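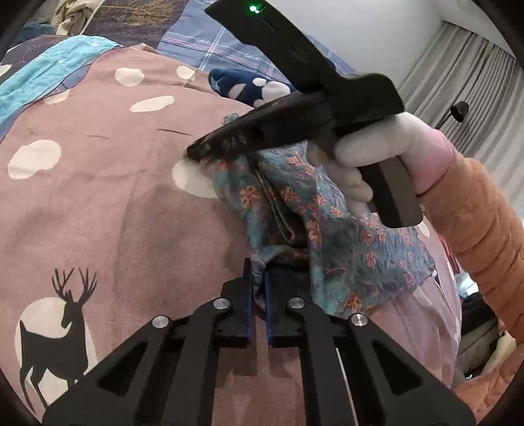
Keltero Bedding Returns Table, README

Contents

The package holds one table of customer returns for sheets, duvet covers, pillowcases and throws sold through the Keltero web shop. Each row is one returned item. Orders that were canceled before shipping are left out. The current release is version 3.

Files

returns.csv – the main table, UTF-8, comma separated, header in the first row
codes.csv – reason codes and their text labels
changes.txt – edits between versions

Columns

The main table has 23 columns. The ones most people need:

item_id: text, unique within a release, not stable between releases
line: one of Jilleck, Asar or Pop
size: as printed on the label, not converted
fiber: main fiber only; blends are coded under the larger share
reason: code, joined to codes.csv
wash_count: number of washes reported by the customer, blank if not given
days_held: whole days from delivery to return request

Empty cells mean the value was not recorded. Zero means zero. Version 2 mixed these up in wash_count and should not be used for anything that depends on that column.
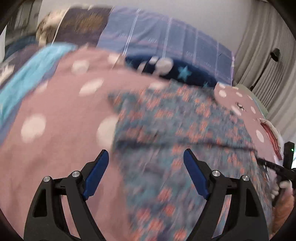 Reason codes

There are seven codes. Code 7 is "other" and covers free-text answers that did not fit elsewhere. The free text was removed before release. Shrinkage and wrong size are separate codes, but customers often picked whichever came first in the menu, so treat the split with care. Color complaints were merged into one code in November, when the return form was shortened. Older rows were recoded to match.

Known problems

Pop was sold only as sets until the form changed. A returned set appears as one row even if it held several pieces, and size refers to the duvet cover.

Asar has some 23 rows with a days_held value below zero. These come from exchanges where the request was logged against the first order. They are kept as is – filter them before computing averages.

Fiber is missing for most Jilleck throws.

Use

The table is suited to comparing reasons within a line. It has no sales totals, so return rates cannot be computed from it.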